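Mesh wash bags: do they stop black clothes from picking up lint and fading?

Posted in Laundry and Clothing Care, 19/04/2018

threadbare_mimbridge

I have a lot of black clothes and they all look gray after a couple of months. I bought a set of white mesh bags and I've been putting the black things in them one at a time.

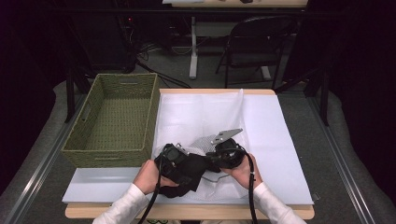 pegline
How full is the drum when you do this? Half the lint trouble I ever had came from washing too much at once.

threadbare_mimbridge
Pretty full. I do one big wash a week, everything dark together, plus a couple of towels if there's room. The machine is a Welter front loader that came with the apartment. I use the normal cycle, warm, with powder. I don't use softener.

What I want to know is whether the bags do anything for the color, or if they only stop things from snagging. Also, should I be turning things inside out if they are already in a bag? And is there a detergent that makes a difference? The store near me in Mimbridge carries Sanorik and Eskildsen and both have a bottle for darks.

pegline

Take the towels out first. Towels shed on everything, and mesh has holes, so the lint goes straight through it. You'd have the same gray fuzz with or without the bag. Wash towels with towels.

The bag does help with rubbing. A lot of what looks like fading on cotton is the surface getting roughed up. The little fibers stand up and the light hits them differently, so the black looks dusty even when most of the dye is still there. Less rubbing means it stays dark longer. So yes, inside out, even in the bag. Close zippers before you do it.

Don't stuff the bag. The item should be able to move around and open up in there. If it comes out in a hard wad with dry powder in the creases, the bag is too small or too full. That brings me to the powder. On a short or cool wash it doesn't always dissolve, and on black you see every grain. Go to liquid.

Cold water for anything black. I wash mine cold on the gentle cycle and keep the spin under 1,000.

lowerlanding

just buy the darks stuff, I use the Eskildsen one and my jeans are fine. never bothered with bags

rinse_and_repeat

I agree with most of what pegline wrote, with a couple of additions.

Check the dryer before you blame the washer. I had black T-shirts going gray for a whole winter and changed detergent twice. In February the dryer quit and I hung everything on a rack for 4 weeks. The shirts I bought during that time still look new. Heat and tumbling are hard on dark cotton. If you have to use a dryer, use low heat and take things out while they are a bit damp.

On detergent, I have tried the Sanorik and a cheap regular liquid side by side and couldn't see much between them. Use less than the cap says. Leftover detergent dries as pale streaks and people take that for fading. If your clothes already look dull, run them through once with no detergent at all, just an extra rinse - some of the gray may come out.

One more thing on the bags. Wash the empty bags by themselves now and then and pick the fluff out of the zipper end. A bag that had a light sweater in it last week will hand that fluff over to your black things this week. I keep one set for darks only.

threadbare_mimbridge

Thanks. Towels are out and I picked up a liquid. I'll try the rack for the T-shirts at least, but I don't have room to hang the jeans.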